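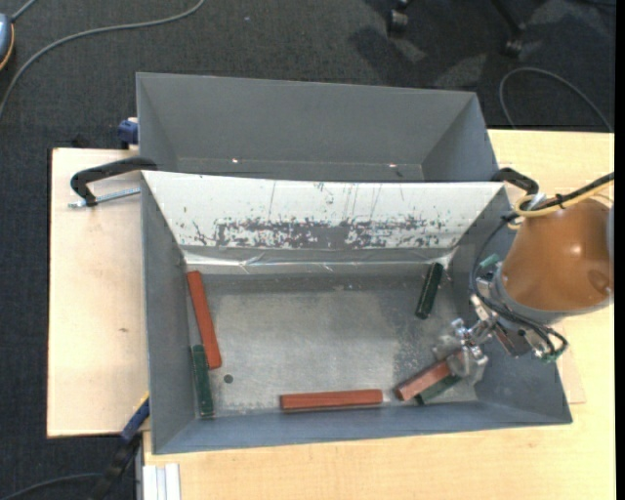
I went to the Vitham open day expecting to be sold something, and I was. The flyer promised "a full morning of handling, sorting and storage ideas for small workshops," with free parking. The parking was free. The morning was mostly a walk from one table to the next behind a man named Yaw Arthur, who is good company and talks faster than I can write.

The part I had come for was the bins. Vitham says its gray bins will stand up to years of hard parts being dropped in and dragged out, and there were two of them on a wooden tabletop with a few long red and green blocks in the front one. I looked at the lining before I looked at anything else. The white panel on the far wall was scratched all over, and along its lower half the coating had chipped away in ragged patches so the dark gray showed through. Where that wall meets the floor there was a wrinkled strip of silvery tape or film. The floor was rubbed lighter in the middle.

I asked how old the lining was. Yaw said it had gone in that February and had seen "heavy use." How heavy? He thought 400 cycles a day, then said he would have to check. I would have liked that number on a card next to the table, and I'd have liked to know what counts as a cycle.

To be fair, a worn bin tells me more than a new one would. The sloping walls make sense to me too. In my own shop the straight-sided tubs are a nuisance, and long pieces jam upright in the corners. Whether a slope cures that I can't say. The blocks in the front bin were all lying down, one of the red ones near the left wall.

The price is $190 a bin, lining included. A new lining is $40, and you fit it yourself. I did the math on the back of the flyer and did not enjoy it — at the rate that panel was going, I'd be buying linings more often than gloves.

Osvaldo Falcão from Godoy was on the same tour and liked the bins a good deal more than I did. He runs eight of the older model and says he took the linings out in the first week and never missed them. Yaw did not write that down.

Coffee was in the back, next to a rack of Jilari shelving that I was not allowed to lean on. I took a price list and left before the talk on labels. I'm going to see the Ikance tubs next, and I'll ask for one that has been used.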